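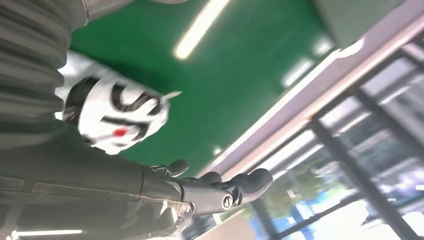 The green ceiling with its tube lights, and the lavender-grey beam beside the glazing.

Looking Up: colour and light on the ceiling of the Lacroix Room
By Hélène Gosselin and Bram Jacobs
2025-02-18

Print this page | E-mail this page

Our module asked us to pick one surface in a building we use and find out what it does to the room. Most of our year chose floors or front doors. We chose a ceiling, and we are so glad we did, because the one in the Lacroix Room at Basham is bright green and we had both been sitting under it since September without ever properly looking at it!

The project name, Inulside, started as a typing mistake for "in and inside" in our first plan. It stuck.

What we wanted to know

Does a strongly coloured ceiling change the colour of what is under it? And do people notice? We thought yes to the first (paint a surface green and it must send green light back down) and probably no to the second. We also wanted to know what the beam was doing there in that soft lavender grey, between all that green and the glass. To us it looked like a choice somebody had thought hard about.

How we did it

We kept the method simple. We laid sheets of plain white paper on the tables at eight places, from right beside the glazing to the far wall, and compared each one with a strip of painted cards running from pure white to pale green. Bram made the cards himself with poster paint, which took an entire evening and most of a kitchen table. We did the matching separately and didn't show each other our answers until the end of each round.

We repeated everything with the tubes on and with the tubes off, in the morning and again after dark. The blinds were a nuisance. On the first morning we forgot to check they were all the way up, so those readings went in the bin and we started again.

For the second part we stopped people as they came out and asked them what colour the ceiling was. We had hoped for 50 answers and got 60, mostly thanks to Hélène standing at the door with biscuits.

What we found

The green does come down! With the tubes on after dark, both of us picked a tinted card for the middle tables nearly every time. It is a very faint tint and you would never spot it on its own, but put a card beside the paper and there it is. Next to the glazing in the morning we both picked pure white. Daylight comes in from the side and simply swamps whatever the ceiling is doing.

The tubes matter more than we expected. They are set in the ceiling itself, so most of their light goes straight down and the green only gets what bounces back up from tables and floor. Our tutor suggested we try covering a dark table with a white sheet to see if more bounce meant more tint. It did, a little, though we only had time for one go and wouldn't want to lean on it.

The survey was the big surprise for us. 70 per cent of people said green straight away, some of them before we had finished the question. One person described it as "tennis court". A few said white with complete confidence, and one of those went back in to check and came out laughing. So we were wrong about people not noticing, and we're happy to say so.

The beam

We spent a whole afternoon on this and loved every minute. We cut card in four colours (white, a darker grey, the same green and a warm cream) and held each one up on a pole next to the beam, then stood back and argued. White looked harsh against the green. Green on green made the beam vanish, and the ceiling seemed to run straight into the glass. Cream looked dirty. The lavender grey gives your eye a calm strip before the brightness of the glazing, and by the end we both agreed it was the best of the lot, though Hélène had a soft spot for the darker grey.

What we would change

More rounds after dark, and a third person to match cards. Bram sees pale greens slightly earlier on the strip than Hélène does, so our numbers drift apart in the middle. A light meter would have helped too, but the department's was out on loan all term.

We have written to Follavix, the small print shop in town, to ask about getting a properly graded set of cards made up for whoever takes this on next year.

Print this page | E-mail this page

Comments (3)

marl_w: I was the "tennis court". Stand by it.

Priya T.: Really enjoyed this. Did you try coloured paper on the tables as well as white? I'd love to know what happens to pink.

Bram Jacobs: @Priya T. We did one quick go with pink and it looked a bit greyer to me, but Hélène couldn't see any difference so we left it out. Come and borrow the cards!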